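Dial turning in simulation: does the free arm matter for the policy?
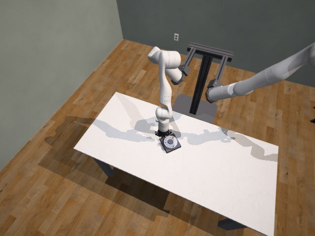
feline_lab
Hello all. I want to share a result from our project Ustlow and hear opinions. We train one policy for a dual-arm setup on contact tasks, all in simulation so far. The task in this thread is to turn a dial to a target angle. Only one arm does the work, and I have put the start pose of its wrist straight over the dial, with the last segment vertical and a small gap left below the flange. The other arm has no job in this task, so I let it stretch out to the side. We collected 3204 simulated episodes and tested on 101 new dial placements. When the idle arm is held fixed in all training episodes, the policy fails more often if we later move that arm to a different pose. When we randomize the idle arm during training, this drop is almost gone. My reading is that the policy uses the idle arm as a landmark. Do you agree?

aoki_t
Interesting, but I would be careful. You have soft shadows on the tabletop, and the one from the arms passes right through the area of the dial. If you move the idle arm, the shadow moves too. So maybe the policy never looks at the arm and only gets confused by the light.

feline_lab
This is a fair point. We did not separate the two. I can render the same test again with shadows off, but the policy was trained with shadows, so this is also a change for it.

lestano
I don't agree with the shadow theory. In our group we had the same effect with completely flat light. For us the reason was the joint state. We gave the joint values of both arms as input, and the network learned to depend on numbers that were constant. Do you feed all joints?

feline_lab
Yes, both arms, all joints. I did not think of this before – thank you.

lestano
Then mask the idle arm in the input first. It is one line of code and you will know in a day.

aoki_t
Masking is good, but please do it with 3 seeds at least. With 101 placements and one seed, I would not trust a small difference. And turn off shadows in training too, not only in test.

feline_lab
I have 8 seeds for the randomized version and only one for the fixed version. I know this is not balanced. The fixed runs are in the queue now, masked and not masked. Shadows off in training will come after, probably in April, because the rendering has to be done again.

lestano
I still bet on the joints. Please post the curves per seed, not only the mean.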